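3.2 Support Intensity and Firm Survival

The sample consists of 41 early-stage firms admitted to the Hurkstead regional incubator over two consecutive intake rounds. Firms were eligible if they had fewer than 19 employees at entry and had not previously received public seed funding. Support intensity was measured as the number of mentoring hours logged per firm in the first year after admission. Hours were taken from the booking system and checked against the mentors' own invoices; where the two disagreed, the invoice was used.

Most firms were active in food preparation, cleaning services and light equipment supply, and all of them worked at least part of the week from shared premises (Figure 2).

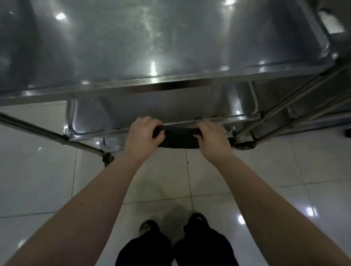
Rent for shared premises was charged at a flat rate and is therefore excluded from the regression. Grant size enters the model in units of 1000 dollars. We do not adjust for inflation, given the short observation period. Firms that moved to the Nokness site during the program were kept in the sample and assigned to their original intake round.

The coefficient on mentoring hours is positive but small, and it loses significance once prior management experience of the founder is included. This differs from the pattern reported for the Iltovetti program, where mentoring was mandatory and varied little between firms. In Hurkstead, founders booked sessions themselves. Self-selection is likely, and the estimate should be read as an upper bound on the effect of mentoring. Dropping the firms with no logged hours leaves the sign unchanged and widens the confidence interval.

Peer contact was recorded through a short questionnaire handed out at the Monday meeting. Response rates fell in the second round, mainly among service firms whose staff were on client sites in the morning. Missing answers were treated as missing and were not imputed. The Ríos index of network density was computed for each round separately.

Figure 2. Wringing out a cloth above a stainless steel cart. 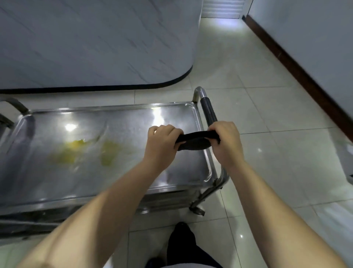
3.3 Limitations

The sample is small and drawn from a single region. Firms that closed before completing the first year could not be interviewed, and their reasons for closing are known only from exit forms.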